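Compartir 5 | Imprimir | Enviar por correo electrónico

4.3. Fallos en la fase de suelta

De los 140 episodios de la tarea «tirar la basura» que Femach dio por buenos, 56 contienen un fallo que la política aprendió con una aplicación admirable. La pinza desciende hasta el cubo, abre los dedos y se retira. El residuo se retira con ella. El plástico fino se adhiere a las almohadillas, el sensor de apertura informa de que los dedos están separados y el sistema anota un éxito, convencido de haber limpiado la cocina.

El origen está en nuestro criterio de etiquetado. En la primera versión, redactada en octubre por Albers y Petersen, la suelta se consideraba terminada cuando la apertura superaba el umbral durante 5 fotogramas seguidos. La regla funcionaba muy bien con bloques de espuma, que caen como es debido, y nadie pensó en preguntar a los envoltorios. La figura 3 muestra las dos clases de objeto en la misma demostración: un bloque de espuma blanca en la pinza izquierda y un plástico arrugado en la otra, todavía sujeto entre las almohadillas azules. 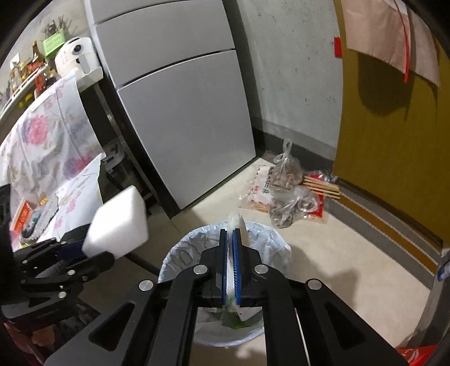
Figura 3. Demostración con dos pinzas de mano. El plástico cuelga dentro del cubo, forrado con una bolsa blanca translúcida.

4.4. Corrección y efectos secundarios

La bolsa del cubo complica además la verificación visual. El detector de Fomska, ajustado con 3,000 recortes de residuos, tiende a confundir un plástico blanco con un forro blanco – error que, en justicia, también cometieron dos de los autores al revisar las etiquetas. Shek propuso comparar la imagen de los dedos antes y después de la apertura, con el brazo ya elevado. Schmieder añadió una sacudida lateral breve cuando la comparación resulta dudosa.

La sacudida desprende el plástico en la mayoría de los casos. En los restantes lo desprende fuera del cubo, lo que obligó a definir una categoría nueva, «suelta correcta, destino discutible», que Hollmann se negó a sumar a los éxitos. Las tablas de la sección 5 respetan su negativa.

Comentarios (0) | Versión para imprimir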